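Notes d'intervention - Étiquetage et repérage des échantillons en réserve
Version du 12 février 2022
Durée prévue : 17 minutes, questions non comprises

Diapo 1 - Ouverture

Se présenter en une phrase. Annoncer le périmètre : l'identification physique des contenants, de l'entrée en réserve jusqu'à la sortie. La base de données elle-même n'est pas traitée ici, elle fait l'objet de l'intervention suivante.

Rappeler le contexte du site Valemex : réserve sèche, échantillons minéraux, boîtes rigides sur rayonnages fixes. Les réserves froides posent d'autres problèmes d'adhérence, renvoyer au document distribué.

Diapo 2 - État initial

Trois systèmes coexistaient : numéros manuscrits au feutre, étiquettes imprimées à code linéaire, pastilles de couleur par campagne. Les pastilles n'avaient plus de légende à jour. Une même boîte pouvait porter deux numéros sans indication de priorité.

Donner le chiffre de l'audit : 400 boîtes contrôlées, 14 sans correspondance dans l'inventaire. Laisser le chiffre affiché, ne pas commenter tout de suite. Préciser ensuite que la plupart des écarts venaient de chiffres manuscrits mal relus, le 1 et le 7 en premier lieu.

Diapo 3 - Codes linéaires, codes matriciels, marqueurs

Code linéaire : lecture simple, matériel peu coûteux, mais l'étiquette s'allonge avec le nombre de caractères. Sur les petites faces, il faut réduire la largeur des barres et les erreurs de lecture augmentent.

Code matriciel : contenu plus dense, correction d'erreurs intégrée. Il supporte une salissure partielle. C'est le choix retenu pour l'identifiant de la boîte.

Marqueur fiduciaire : contenu très pauvre, en pratique un simple numéro dans un dictionnaire fermé. Son intérêt est ailleurs : ses coins donnent une position et une orientation. À réserver aux repères fixes, travées et extrémités de rayonnage. Insister sur la distinction, la confusion revient à chaque présentation.

Montrer le motif en blocs blancs sur fond noir, et la bordure claire qui l'entoure sur la face avant du bloc.
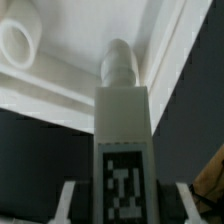 Diapo 4 - Support et adhésif

Deux supports comparés : papier couché et film polyester mat. Le papier se décolle par les angles sur les boîtes manipulées souvent. Le film tient mieux, mais exige une surface dégraissée. Le film brillant a été écarté dès le départ à cause des reflets.

Pour la zone Takska, où les boîtes sont en carton brut, l'adhésif permanent arrache la fibre au retrait. Solution adoptée : pochette agrafée, étiquette glissée dedans. Moins élégant, réversible.

Si la question de l'encre est posée : transfert thermique, ruban résine. Ne pas entrer dans le détail des références.

Diapo 5 - Position de l'étiquette

Règle unique : face courte, angle supérieur gauche, zone claire respectée sur les quatre côtés. Aucune étiquette sur le couvercle. Les couvercles s'échangent entre boîtes de même format, et l'identifiant part avec eux.

Une seconde étiquette, en clair uniquement, est placée à l'intérieur du fond. Elle ne sert qu'en cas de perte de la première.

Diapo 6 - Structure de l'identifiant

Format Goker : préfixe de site, 6 chiffres, caractère de contrôle. Pas de date, pas de code matière, pas de numéro de travée. Une information susceptible de changer n'a rien à faire dans un identifiant - les échantillons reclassés entre deux campagnes en sont le cas typique.

Le texte en clair est toujours imprimé sous le code, en chasse fixe, sans les lettres I et O.

Diapo 7 - Migration

Procédure par travée : gel des mouvements, lecture de l'ancien numéro, impression, pose, relecture, levée du gel. L'ancienne étiquette est barrée d'un trait et laissée en place. Elle reste une preuve de provenance tant que la table de correspondance n'a pas été validée.

La réserve Pelkonen sera traitée en mars. Les boîtes hors format y sont nombreuses et la règle de la face courte devra être adaptée ; signaler que ce point reste ouvert.

Diapo 8 - Questions

Garder sous la main le tableau des supports et la fiche de pose. Si l'on demande pourquoi la radio-identification n'a pas été retenue : présence de minerais métalliques, lecture irrégulière en rayonnage acier. Renvoyer à l'annexe pour les essais.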